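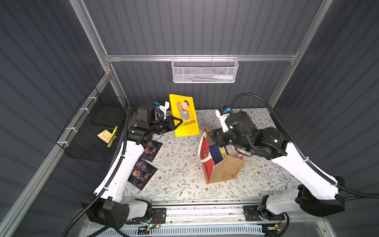 I've been promising my sister's book club a proper explanation of my job for months, so I'm going to do it as a thread and send them all the link. Get a coffee, I'm not known for being brief!

I teach robots by remote control. The lab is in Kotamberg, the company is Rurkov, and my part of the building is mostly tables with a pair of arms at each one. This month my table is the book table, and the job is getting books in and out of a tote bag.

The way it works is that I have a second, smaller pair of arms in front of my chair. I hold one in each hand, and whatever I do with them, the big arms do over the table. If I turn my wrist, the gripper turns. If I squeeze, it squeezes. It feels a little like steering a shopping cart with a long broom handle for the first day or two, and after that you stop thinking about it.

All the while, the computer is writing down where every joint was and what the cameras saw. One go from start to finish is called a demonstration (we say "demo" or "episode," depending who trained you). The learning part happens later, on somebody else's machines, using a great big pile of those recordings.

A good book demo on my table takes me 45 seconds. My first ones took several minutes and I came out of them with my shoulders up by my ears.

The bag is the hard part. I was so sure it would be the books! But a book is a nice honest shape, and a burlap bag does whatever it likes. You lower something in and the side folds over, or the handle flops across the opening just when you're lined up, and then you have to decide whether to move the handle first or sneak in around it.

We do it both ways on purpose, by the way. If I only ever recorded the tidy version, the robot would have no idea what to do on the day the handle is in the way. So some demos start with the bag nicely open and some start with it in a sulk.

Paperbacks have their own troubles. Grip one too low and the top tips away from you, grip it by the cover alone and it fans open, and a thin picture book wants to lean on everything near it. I like to take hold of the whole thickness and then wait a beat before lifting. That little wait was my trainer's best piece of advice and I pass it on to every new person.

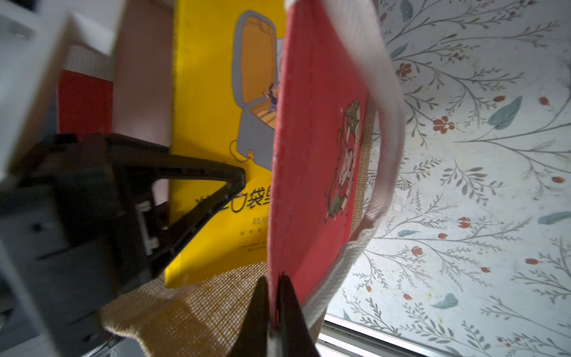
Do you have to be good at video games to do this?

It helps less than you'd think. Our new people who play a lot of games pick up the controls quickly, but they also tend to move fast and jerky, and then they have to learn to slow down. I came here from eleven years of doing alterations and hems, and the patience from that has been worth more to me than quick thumbs.

The other thing people ask is what happens to the bad ones. When I drop a book I don't panic and I don't stop. If I can pick it up again calmly, I do, and that gets saved with a tag saying there was a recovery in it. If I've made a real mess, I press the pedal under the desk, the episode gets thrown out, and I go walk over and set the table up again by hand.

Setting up again is a bigger slice of the day than anyone pictures. New arrangement of books, bag turned a bit, bag turned a lot, another book swapped in. We have a sheet that tells us which mix to do next so we don't all fall into our favorite habits. Mine is placing everything for my right hand.

We use two arms because so much of what people do with a bag takes two hands. One hand steadies or makes room while the other does the moving. Passing that on is tricky, since I don't know I'm doing it half the time. I've caught myself at the grocery store watching my own left hand hold the bag open and thinking, well, look at you.

Some numbers for my brother-in-law, who will ask. The goal for the book table was 3000 demos we'd be happy to keep. As of Friday afternoon we were at 3312, which includes the recovery ones. The folks at Motora who train the model asked us to keep going with more awkward bag positions, so that's next week.

The first time I watched the arms try it by themselves, with my hands in my lap, was the strangest feeling. They paused before the lift. My little wait! I had to go and tell the whole kitchen. The rest of that try was nothing to brag about, the book went into the side of the bag and stayed there, but the pause was lovely.

For anyone thinking about this kind of work: bring a cushion, stretch your hands at lunch, and ask for the chair that goes all the way down. The Cruzado site has better chairs than we do and I have mentioned this in writing twice.

I'll answer questions tonight after supper if there are any. Book club, yes, I did finish this month's chapters, and I have opinions about the uncle.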